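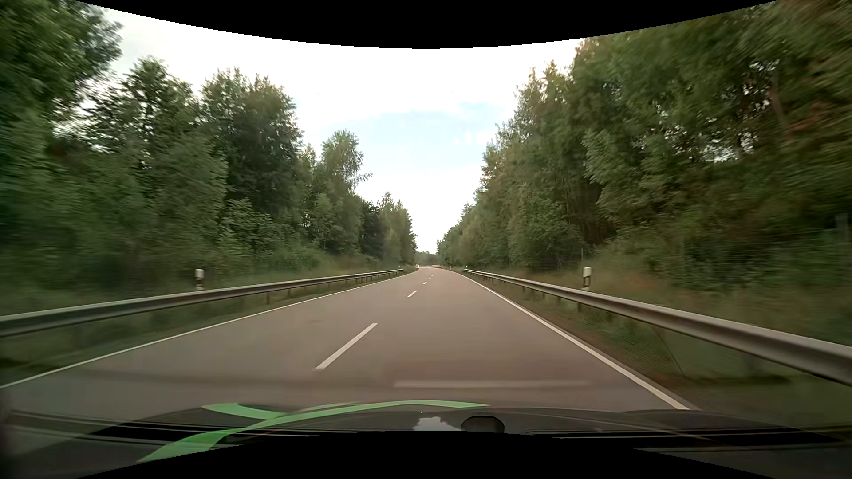
Learning a coin vanish from a book is a lonely business, and I say that as someone who paid 58 dollars for the book. It's by Reto Lanz, it's called Tukimum, and the chapter on misdirection tells you to look where you want the audience to look, as though my eyes had ever taken instructions. I tried it all through January on my sister, who watched my left hand like a customs officer. Lanz says attention should run away from you like a two-lane road through the trees, everything narrowing to one point, with a gentle bend to the left where you do the dirty work. Lovely stuff. My road mostly has the coin lying in the middle of it.

The Flesby club let me do six minutes last month anyway. I did the vanish, then the vanish again (a request, from a child who'd seen where it went), then a rope routine I learned in Twal from a man who charged me extra for the rope. The coin hit the floor once -- on its edge, so it rolled -- and a gentleman in the second row handed it back with real tenderness.

I've since moved on to thimbles. They're quieter when they fall on carpet, and Sternow's sells them by the box, 200 at a time, so I can afford to lose a few behind the radiator.

Last updated: Wednesday, April 15, 2026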